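Prustar Rover Kit, club review
Apostolos Karagiannis, 01/05/2022

Our student robotics club ran the kit on a brick street for its outdoor driving unit.

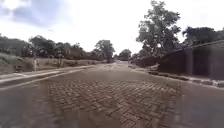

Straight road, herringbone pavers, overcast.

Assembly took two meetings. The 225-page manual omits the motor wiring order.
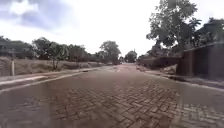
Camera

Detail is clear, best on nearby paving. Curbs stay readable.

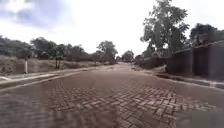
Steering trim needs resetting at each start. Battery life was 7 runs.

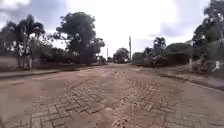 Spare wheels ship separately. Rating: adequate for a second-year club.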